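Fourteen strands and a bad back

So I've finally finished my bit of the Rekadville cloth, and I can sit up straight again for the first time since August. If you're new here, the Rekadville cloth is the big embroidered panel our guild has been working on for the town's anniversary. It shows the old ferry landing at Clivholm, the Purves woollen mill with smoke coming out of the chimney, and a river that runs along the bottom in 14 shades of blue-grey. I know there are 14 because the river was mine!

I didn't ask for the river. I put my hand up for sheep. I have stitched a lot of sheep in my life, and French knots are my happy place, but by the time I got to the sign-up sheet the sheep were all gone and so were the ducks. What was left was water, and a bit of hedge that needed so much unpicking I wouldn't have wished it on my worst enemy.

Water in crewel wool is a funny thing. You'd think long and short stitch, nice and smooth, off you go. I did the first hand's width that way and it looked like a doona cover. Setareh Kazemi came by my end of the table, had a good long look, and asked if I'd ever thought of laying the long threads down first and couching over them. I hadn't. I went home a bit grumpy, tried it on a scrap of linen, and of course it was miles better. The couching stitches catch the light at a different angle and you get a sort of ripple. Back I came and out came the first hand's width (two evenings of work, gone, plus a few words I won't write down).

The wool is Akik, which I'd never used before. It's a two-ply and a touch hairier than I like, and if you cut your lengths too long it goes thin on you by the end. I cut mine to the elbow and no further. The colours are gorgeous though. Number 117 is a grey that looks like nothing on the card and then goes down next to the blue and suddenly you've got a cloudy afternoon. I used so much of it that I had to beg a skein from the mill people, who were being very careful with theirs for the smoke.

We had a small disaster with the frame as well. The bottom roller slipped, right in the middle of an afternoon, and the whole panel went slack with five of us stitching into it. No harm done, but the tension was never quite the same on my side after that and I spent a fair while re-lacing the edge. If you look very closely there's a spot near the ferry where the river puckers. Please don't look very closely.

I've been asked how I transferred the design, so quickly: pricked tracing paper and pounce, then a fine brush and watercolour over the dots. A few people wanted to use one of those washout pens and I dug my heels in. I've seen what those do when they meet a warm iron, and I wasn't about to find out on a cloth with 300 hours in it before lunch – well, it felt like before lunch.

What's still to do is the border, which is a plain rope pattern in stem stitch, and the lettering. There's been a lot of back and forth over the lettering. I'm in the camp that wants it small and in the brown, and the other camp wants it large and in gold, and I think we're going to end up with medium and in mustard. I can live with mustard.

After that it gets washed and blocked, and a proper framer at Clivholm is going to stretch it. I'd like to be there for that, and I'd also like to be in another country. We'll see.

Next for me is something little. I've got a needle case kitted up with nothing on it but strawberries, and not one drop of water. I'll pop the pattern up once I've worked out the leaves, because at the moment they look like spinach. 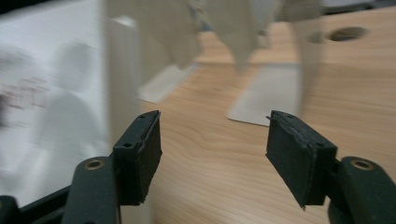
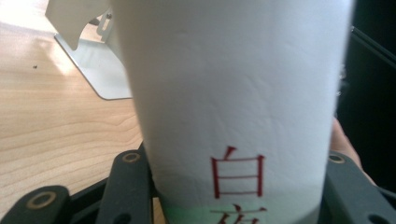 Black pads with ragged edges in the first one, white paper cup with red characters in the second.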